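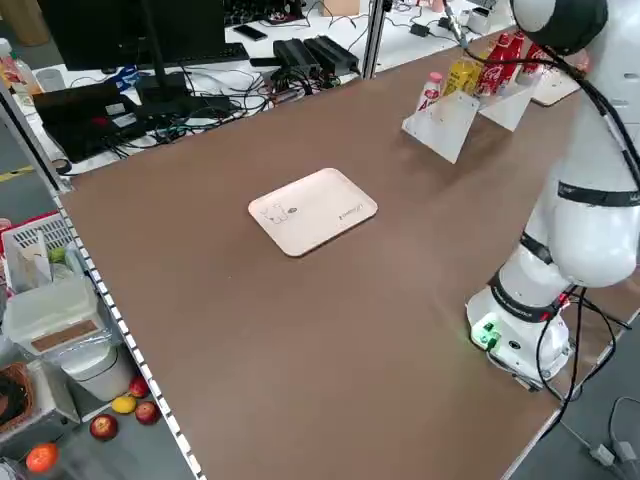 Maltel 9 ya se puede descargar

La nueva versión de Maltel, el programa para montar pases de diapositivas con música, está disponible desde julio para todos los usuarios con licencia en vigor. La actualización se instala encima de la anterior y conserva los proyectos guardados, aunque conviene hacer una copia de la carpeta de trabajo antes de empezar.

El cambio principal está en la línea de tiempo. Las fotos y el sonido ocupan ahora pistas separadas, y la duración de cada imagen se ajusta arrastrando el borde con el ratón. Quien prefiera el método antiguo – escribir los segundos en una casilla – lo encontrará en el menú Edición.

Se incluyen 43 transiciones nuevas, con lo que el catálogo llega a 161. Las de la serie Drineck, que hasta ahora se vendían aparte, pasan a formar parte del programa. Los que las compraron por separado no tienen que hacer nada: los proyectos antiguos las reconocen al abrirse.

También se ha corregido el fallo que cerraba el programa al exportar pases de más de 200 fotos. Lo comunicó Dörte Hamann en el foro y Lutz Fuchs envió los archivos con los que se pudo reproducir. Sigue pendiente un problema con los títulos verticales, que a veces pierden la sombra en la vista previa; en el vídeo exportado salen bien.

La traducción al español la ha revisado Anneliese Thiele. Si encontráis algún menú todavía en inglés, escribid a soporte indicando el nombre de la ventana.

El manual en PDF se publicará más adelante. De momento, la ayuda integrada describe las funciones nuevas, salvo la grabación de voz.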